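Section 6: Cleaning and descaling the Kurnstead dishwasher

This section covers the routine care you can do yourself. Switch the appliance off at the wall before starting, unless a step tells you to run a programme.

6.1 Cleaning the filter

Clean the filter once a week if you use the dishwasher daily. A clogged filter leaves grit on glasses and makes the pump noisy.

1. Pull out the lower basket and set it aside.
2. Turn the filter cup anticlockwise and lift it out.
3. Separate the cup from the fine mesh plate.
4. Rinse both under a running tap. Use a soft brush on the mesh. Do not use wire wool.
5. Check the well underneath for broken glass, fruit stones and bones. Wear a rubber glove.
6. Refit the mesh plate, then the cup. Turn clockwise until the arrows meet.

CAUTION: Never run a programme with the filter removed. Damage to the pump caused in this way is not covered by the guarantee.

6.2 Cleaning the spray arms

1. Unscrew the ring nut holding the upper spray arm and pull the arm down.
2. Lift the lower spray arm straight up. It is a push fit.
3. Clear the holes with a cocktail stick and flush the arms with warm water.
4. Refit both arms and spin them by hand. They must turn freely.

6.3 Descaling

Descale when the SCALE light comes on. In hard water areas you may need to do it sooner. Use a powder sold for dishwashers, 110 g per treatment.

1. Make sure the machine is empty and the filter is in place.
2. Tip the powder into the bottom of the tub.
3. Close the door and select Intensive. Do not add detergent.
4. When the programme ends, leave the door ajar until the tub has cooled.
5. Press and hold Start until the SCALE light goes out.

Note: The salt container must also be kept topped up. Descaling powder does not replace salt.

6.4 Before you load

Scrape off bones, rice and pastry. There is no need to rinse plates first, but thick sauces should be wiped away if the load will stand overnight. Place large plates and oval dishes at the sides of the lower basket, where they will not stop the spray arm.
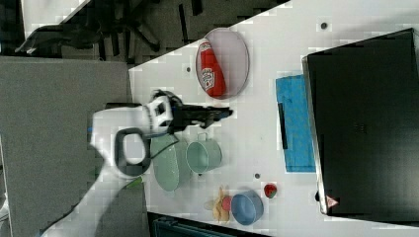 Fig. 6.4 Oval plate with ketchup bottle. Take bottles off before loading.

Do not wash the following:
- cutlery with glued handles
- pewter, copper or untreated wood
- plastics not marked as dishwasher safe
- bottles and jars with paper labels, as the pulp blocks the mesh

6.5 Spare parts

Filter cups, mesh plates and ring nuts can be ordered from Lellell. Have the model number ready. It is printed on the inner edge of the door, on the right.

Section revised Dec 27, 2021. Replaces the August issue.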